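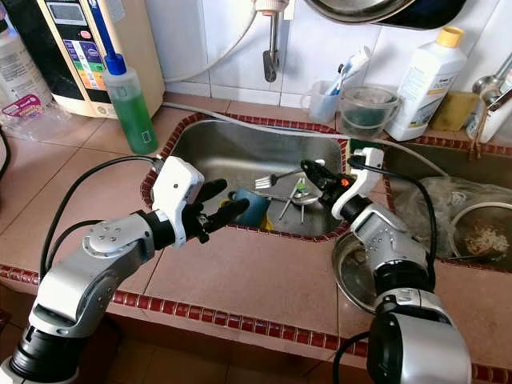 5 minute read

WUMISVILLE, May. Cindbridge, the homewares and kitchen repair company that has looked after sinks, taps and tiled counters in Wumisville for longer than most of its customers have been cooking on them, is pleased to announce the opening of the Hassanpour Dish Room, a working kitchen on the ground floor of its store where anyone can come in, roll up their sleeves and learn to get through the washing-up with less water, less fuss and a good deal less grumbling.

The room opens to the public this month and will run through the fall. Sessions are free, and each one lasts as long as it takes to wash, rinse, dry and put away what is left after a family meal. Dish towels and soap are provided, and so is the meal, which we hope will bring in a few people who might otherwise have stayed home (we would have come for the food ourselves).

The idea came from Houshang Pakzad, who has run the repair counter at Cindbridge for 12 years and who has, in that time, heard just about everything there is to hear about other people's sinks. Customers would bring in a blocked trap or a worn-out washer, and while he was finding the part they would get to talking about who does the dishes at their house, and how late, and how the forks never seem to come clean between the tines.

"I fix the drain and they go home happy, and then a few months later they're back with the same drain," Pakzad said. "So I started asking them what they do with the rice. Do you scrape it, do you rinse it down, do you let it sit? People get a little shy about it, but they want to talk. Everybody has a way of doing dishes that they got from their mother or their roommate, and they've never seen anyone else's way. I thought, well, let's get everybody in one kitchen and have a look."

The kitchen they will find is an ordinary one, and it was kept that way on purpose. The stainless steel basin is set into a tiled counter, with a border of small dark red tiles around it, and there is a second compartment to the right for scraps and straining. Pakzad was firm that there should be no showroom polish about the place. The sink goes into every session as a real one would after lunch, with the cutlery crossed over itself in the bottom, a blue cup on its side near the front, and a metal strainer bowl next door with the pale leftovers still in it, waiting for somebody to decide what to do about them.

That decision takes up a surprising amount of the first session. Starchy leftovers such as rice and noodles swell when they soak, and a handful going down the drain after each supper will sooner or later bring a person to the repair counter. The Dish Room method is to catch the scraps in the strainer, let them drain while the rest of the washing gets done, and then tip them into the compost or the trash at the very end. A plastic bag kept in the second compartment makes this easy, and the habit tends to stick once people have tried it a few times.

From there the sessions move on to order. Pakzad teaches cups first, while the water is clean, then cutlery, then plates, then anything made of metal with a lid. Forks and spoons are lifted out of the basin and laid to one side before any water is run, so that no one is feeling around under the suds for a knife. He is quite particular about the knives. They are washed one at a time, handle in the hand from start to finish, and they go straight to the towel without ever being put down in the basin again.

Pots get a session of their own. The Dish Room has gathered a collection of them, in every state a pot can reach, and visitors are welcome to bring one from home that they have given up on. The store cannot promise that every pot will be saved, but a paste of baking soda and water left on overnight has done wonders for some of the older ones in the collection, and Pakzad says he has yet to meet a burned oatmeal pan he did not at least want to try.

The room takes its name from the Hassanpour family, who ran a small restaurant on the same block for many years and who lent their tables, their serving dishes and a good many of their recipes to the project. The meals served before each session are drawn from those recipes, with plenty of rice, plenty of sauce and plenty of things that stick to a plate. The menu will change through the season and will be posted in the store window at the start of each month.

Cindbridge has also worked with Pomport, a maker of kitchen brushes and dish racks, to stock the room with tools that visitors can try out before deciding whether they need one at home. Pomport has donated 100 starter kits, each holding a long-handled brush, a scraper and a cotton dish towel, to be given to the first households to finish a full course of 3 sessions. One kit will be given per household, and there is nothing to buy.

"We sell brushes, so of course we have feelings about brushes," Pakzad added, laughing. "But I tell people to use what they've got. If you have an old brush and it still has its bristles, you have a good brush. Come in and use ours for an evening, and if you like yours better, take that home with you and be happy."

Children are welcome with a grown-up, and there is a step stool for those who cannot reach the basin. The early evening sessions have been set aside for families, with a shorter meal and a longer time at the counter, and each child will have a turn at washing, a turn at drying and a turn at finding out where everything goes in the cupboards. Later sessions are intended for people setting up a kitchen for the first time, and will spend more time on the small repairs that go along with a busy sink, from changing a tap washer to cleaning out a trap to looking after the grout between counter tiles.

On that last subject, the store has put together a printed guide to tiled counters, which will be kept by the door of the Dish Room for anyone to take. It covers everyday wiping, what to use on stains, how to tell when grout wants replacing, and how to keep water from standing along the edge where the basin meets the tile. Many of the older kitchens in Wumisville have counters of this kind, and Cindbridge gets a steady stream of questions about them. The guide answers the ones that come up most often, and the repair counter will gladly take on the rest.

Each session has room for up to 12 people, and places can be reserved at the front desk or by telephone during store hours. Walk-ins will be seated if there is space. Visitors with food allergies are asked to mention them when reserving, so that the kitchen can plan the meal accordingly. Aprons are available to borrow, although sleeves that roll up easily are still the best thing to wear.

The Hassanpour Dish Room is at the rear of the Cindbridge store, 398 Mill Street, Wumisville. The entrance is step-free, and parking is available behind the building.

About Cindbridge

Cindbridge sells and repairs everyday kitchen goods, including sinks, taps, drains, racks and cookware. The store keeps a full repair counter, open to customers whether or not they bought the item there, and offers advice on the care of tiled, wooden and steel work surfaces.

Press contact

Houshang Pakzad
Repair Counter and Dish Room, Cindbridge, Wumisville
Reporters who would like to sit in on a session are welcome to do so, and will be handed a towel.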